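Clube de robótica ensina dois braços a arrumar telemóveis

17 de outubro de 2018

O clube de robótica da escola Wondmont reúne-se ao fim da tarde, quando as salas de ciências ficam livres. Começou em abril com 11 alunos e um só braço robótico. Hoje tem dois braços, montados frente a frente numa estrutura de perfis de alumínio, e um projeto com nome próprio: Tella.

A tarefa que o Tella tem de cumprir parece simples. Há telemóveis pousados numa superfície e os dois braços devem pegar neles, um de cada vez, e colocá-los em filas direitas, alternando as cores. Rizwan Gilani, professor de eletrónica e responsável pelo clube, diz que a escolha do objeto levou mais tempo do que a montagem da estrutura.

"Primeiro pensámos em blocos de madeira. Toda a gente usa blocos", conta. "Mas um bloco perdoa tudo. Se a garra chegar torta, o bloco endireita-se sozinho entre os dedos. Um telemóvel é fino, escorrega e fica colado à mesa. Obriga os alunos a pensar na altura a que a garra desce."

Os aparelhos vieram de uma recolha feita entre as famílias e de uma caixa oferecida pela Wetico, uma loja de reparações do bairro. Nenhum liga. Alguns têm o ecrã riscado, e Gilani não se importa. O orçamento do clube para este ano letivo é de 3.000 euros e quase tudo foi para as garras e para as câmaras de pulso. Para peças de substituição sobraram 500.

Nighat Baloch, aluna do 12.º ano, coordena o grupo que trabalha com os dados. Explica que os braços aprendem por demonstração: um aluno conduz os movimentos, o computador grava o que as câmaras veem e a posição de cada junta, e essas gravações servem depois para treinar o programa. Cada sessão de recolha tem 30 demonstrações.

"As primeiras foram quase todas para o lixo", diz. "Cada um fazia a tarefa à sua maneira. Uns começavam pela fila de trás, outros pela da frente, outros empurravam o telemóvel com a ponta da garra até ele ficar no sítio. Para nós era tudo igual, o resultado estava certo. Para o programa eram tarefas diferentes."

O grupo acabou por escrever uma folha de regras, que está colada na porta do armário. Começa-se pela fila de trás. Não se empurra. Se um telemóvel cair com a face errada para cima, a demonstração para e repete-se. Baloch admite que a última regra é a menos popular, sobretudo ao fim da sessão.

A decoração também deu discussão. O interior da estrutura está forrado com painéis de grandes flores vermelhas e o chão tem um padrão de folhas e flores miúdas. Gilani queria um fundo liso. Os alunos defenderam o contrário, com o argumento de que um programa treinado sobre branco só funciona sobre branco.

"Perdi a votação", diz o professor. "E acho que tinham razão, embora ainda não tenhamos feito a comparação como deve ser. Está na lista para o segundo período."

Os padrões vão sendo trocados. O material é cortado à medida e mudado entre sessões, um trabalho que calha quase sempre aos alunos mais novos. Também se mudam os objetos à volta, para que o programa não se habitue a um cenário fixo.

Quanto aos resultados, Gilani prefere não dar percentagens. O braço direito pega bem nos telemóveis que estão com a parte de trás para cima. Com os ecrãs pretos as coisas complicam-se, e o professor atribui o problema aos reflexos. Já experimentaram mudar a posição do candeeiro da sala e baixar os estores. Melhorou um pouco.

"O que falha mais é a coordenação entre os dois", acrescenta Baloch. "Um braço sozinho já faz o trabalho razoavelmente. Quando os dois querem ir à mesma zona, temos de parar tudo. Na semana passada passámos uma tarde inteira só a definir quem cede a passagem."

Os cabos foram outra dor de cabeça. Na primeira montagem, o cabo da câmara ficava preso na junta sempre que o braço dobrava para dentro. Os alunos tentaram fita adesiva, depois abraçadeiras, e por fim mudaram para um cabo em espiral, que acompanha o movimento. A solução veio de uma aluna do 9.º ano que tinha entrado no clube duas semanas antes.

O clube pretende apresentar o Tella no encontro Ghauri, que junta projetos escolares de automação. O regulamento pede uma demonstração ao vivo sem intervenção humana e um relatório escrito. O relatório vai mais atrasado do que o robô. Baloch ficou com o capítulo dos dados e diz que tem o índice feito e pouco mais.

Perguntamos-lhe se quer seguir engenharia. Responde que ainda não decidiu e que também gosta de biologia. O que mais lhe interessa no clube, diz, é a parte de perceber porque é que uma coisa falhou. "Vemos a gravação três ou quatro vezes e discutimos. Às vezes foi o programa. Muitas vezes fomos nós que ensinámos mal."

Gilani gostava de abrir o clube a mais alunos no próximo ano, mas só há uma estrutura e as sessões já estão cheias. Uma segunda, mais pequena e com um único braço, está desenhada em papel. Falta o dinheiro para os perfis e falta convencer a direção a ceder mais meia sala. A reunião ainda não tem data.

Para já, o calendário está ocupado com a recolha. Na próxima sessão o grupo vai repetir as demonstrações com as filas ligeiramente desalinhadas à partida, a ver se os braços as corrigem. 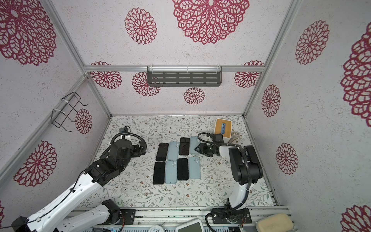
Os dois braços do projeto Tella com os telemóveis dispostos em duas filas.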